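Third draft, fourth opening

Most of my August went on the Notville manuscript again. For anyone new, it is a historical romance set in a port town that doesn't exist, and the male lead is a debt collector called Stirommont who has bought up the notes of hand of half the gentry. The heroine, Skivau, keeps the ledgers for her late uncle's shipping office and has worked out that his figures are wrong.

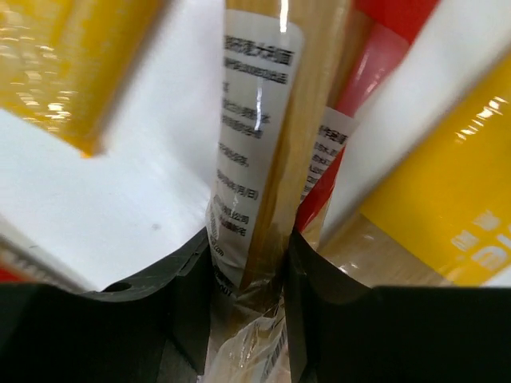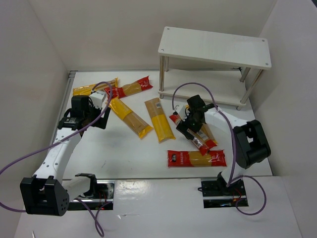

The problem is where to start. Draft one opened with the reading of the uncle's will. It ran to 3,000 words and the leads did not meet until the last 200 of them. Draft two opened with the meeting and put the will in afterwards as recollection, and I cut it when I saw that Skivau was remembering things in full paragraphs while a man stood in her doorway waiting for an answer.

Draft three tried both in one room. Stirommont attends the reading as a creditor. On paper this is efficient. In practice there were seven people in the room, five of whom never appear again, and I had to give all of them somewhere to sit.

I sent the three versions to Ánh Thân, who has read for me since my first novella. Her notes came to 500 words and most of them concerned point of view. I had been switching between the leads at each scene break, with two scenes per chapter, and she thought the switch in chapter one came too early. A reader who is given his head on page six already knows he isn't going to ruin her. The debt then has no weight until he changes his mind about something, and he doesn't do that until chapter nine.

So the current opening is entirely hers. Chapter one is a single scene of 2,000 words: Skivau alone in the office at half past five in the morning, checking a column, when he arrives to collect. The will is mentioned twice. His point of view begins at chapter three, by which time she has accused him of fraud and been partly correct.

There are costs. His sister Tiêu, who had the best lines in draft one, now doesn't come in until the dinner. I have also lost the description of the harbour, although that could go into the walk back from the bank if I trim the argument about interest. I checked the interest, by the way — simple, not compound — and the sum he quotes her in chapter two was too high in every draft so far.

The dinner is next. It has to carry the first proposal, the refusal and the sister, and at present the refusal comes before the soup. I'm going to move it to the carriage and see what that does to chapter six.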